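Washroom basin, curved wall. Notebook, October, page 91

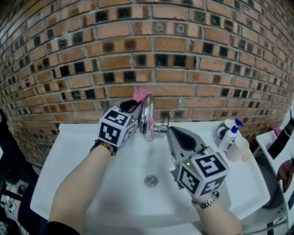
Huvach objects to the pink cloth on the chrome. Her note in the margin of the last page says a dry cloth drags grit across the spout and leaves hairlines that only show under side light, and that the spout should be rinsed first every time. Accepted. Order changed from today.

Revised order for the faucet:
1. Rinse spout and lever.
2. Cloth over the top of the spout, draw down the front, then underside.
3. Lever, from the body outward.
4. Base of faucet where it meets the basin.
5. Drain cover last. Separate cloth.

Scale at the base did not respond to plain water. Tried the Plorkow descaler diluted 2 to 715 by volume, left four minutes, wiped. Partial. Repeated once, same dilution, ten minutes. Better on the left side than the right. Do not go stronger on chrome until the label has been checked again.

Perforations in the drain cover: old toothbrush, small circles, flush. Lift the cover if it comes up without force. It did not today.

Rim is flat and wide and holds water after every use. Wipe toward the bowl. The back edge against the brick is the weak point. Descaler must stay off the mortar (acid). Folded towel along the back edge before pouring anything.

Brick: left alone. The gray patches may be lime or old splashes, not tested. Priretholm sealed their washroom brick and had it go cloudy, so no sealer here without a trial on a spare brick.

Cloths: pink for chrome, others for bowl and drain. Wash separately, no softener.

To do:
- second towel for back edge
- reorder descaler
- look at base of faucet again in the morning, before first use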